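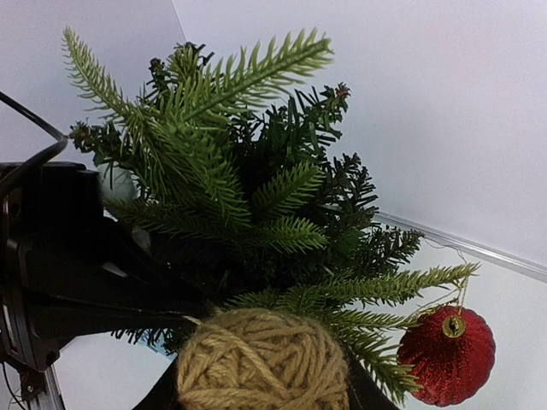
Weihnachtskram, Teil eins

Im November hole ich die Kisten vom Dachboden, immer an einem Mittwoch, weil ich da früher Feierabend habe. Dieses Jahr waren es drei Kisten und eine Tüte, von der ich nicht mehr wusste, was drin ist. Es war Wolle. Die ist wohl im Januar beim Wegräumen dazwischengeraten.

Ich habe einen künstlichen Baum und bin damit zufrieden. Die Zweige haben zwei Farben, ein helles Gelbgrün und ein sehr dunkles Grün, dazu ein paar kleine braune Spitzen, die wie Zapfen aussehen. Mein Kollege Roscoe Haddad findet das unnatürlich. Er kauft jedes Jahr eine echte Tanne und saugt dann bis Februar Nadeln aus dem Teppich.

Zweige richten

Nach elf Monaten in der Kiste sind die Zweige platt. Ich fange unten an und biege jeden einzeln auf, zuerst die dunklen, dann die hellen. Die hellen dürfen ruhig etwas überstehen, daran hänge ich später die Kugeln. Wenn man alles gleichmäßig ausrichtet, sieht der Baum aus wie eine Flaschenbürste. Letztes Jahr habe ich das so gemacht und mich den ganzen Dezember darüber geärgert.

Kugeln

Meine liebste ist die rote mit den Rippen und dem Glitzer. Sie hat oben eine kleine goldfarbene Kappe und hängt an einem dünnen goldenen Faden. Gekauft habe ich sie vor Jahren bei Ledesma, zusammen mit einer blauen, die den zweiten Winter nicht überlebt hat. Der Glitzer geht leider überall hin. Ich hänge die Kugel deshalb auf, bevor ich irgendetwas anderes auspacke, und wische danach einmal den Tisch ab.

Für die Fäden nehme ich 12 cm, doppelt gelegt. Kürzer geht auch, dann wird aber das Knoten zur Fummelei. Die Metallhaken von früher habe ich weggeworfen, die sind von den Zweigen immer abgerutscht.

Der blaue Korb

Was nicht an den Baum kommt, landet erst einmal in einem hellblauen Plastikkorb. Der steht beim Schmücken auf dem weißen Tisch vor dem Grünzeug, damit ich nicht ständig hin- und herlaufen muss. Vorher hatte ich Schuhkartons, und in denen habe ich nie etwas wiedergefunden. Sortiert wird erst am Ende.
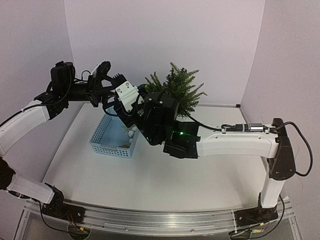

Die Wolle

Bleibt das Knäuel. Ein bräunliches Beige, fast Khaki, ziemlich dick. Meine Nachbarin Loredana Morelli meint, daraus könnte man eine Girlande drehen oder kleine Bommel machen. Für Bommel bin ich zu ungeduldig. Ich probiere erst mal, damit die Geschenke zu verschnüren, braunes Packpapier habe ich noch genug.

Die Lichterkette kommt nächste Woche dran. Zwei Lämpchen gehen nicht, und die Ersatzbirnen liegen vermutlich in der Kiste, die ich noch nicht aufgemacht habe.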